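Gripper fault on the Tirholm cells: your questions answered

Reading time: 2 minutes

What went wrong?

In November some two-arm Tirholm cells began dropping tags during handover. The first arm opened before the second had a firm hold. Besard logged 218 dropped tags before the cells were stopped.

Was anyone hurt?

No. The guarding stayed closed and the arms were moving at handover speed.

Which units are affected?

Cells running Cullell controller software, version 3, with the soft finger set. Older cells use a different grip check and can stay in service.

What does a handover involve?

One arm holds the QR tag by its end while the fingers of the other come in open, one on each side. The controller should wait for a grip signal from both arms before either lets go – the faulty version accepted an old signal from the previous cycle.

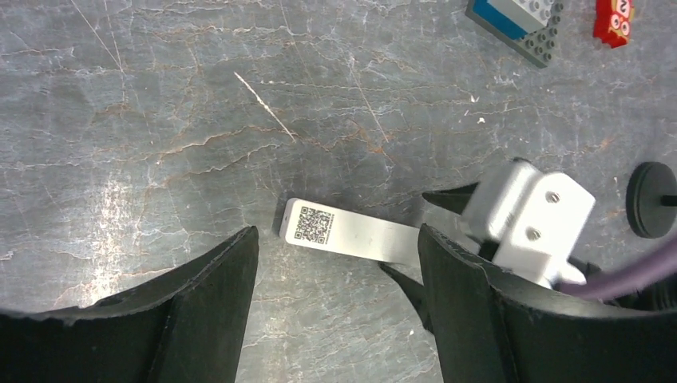
Can I keep running my cell while I wait for the fix?

Only in single-arm mode. Turn handover off in the cell menu, then restart the controller.

How was the fix tested?

We ran 3000 handovers at the Mangundap site with no early release. Any cell that gets the update must also pass 20 supervised handovers before it goes back to normal work.

Do I need new fingers?

Not for this fault. Replace them at the usual service interval.

Related
Resetting a cell after an emergency stop
Cleaning and checking soft fingers
Controller update notes

We use cookies to remember your settings. Accept | Manage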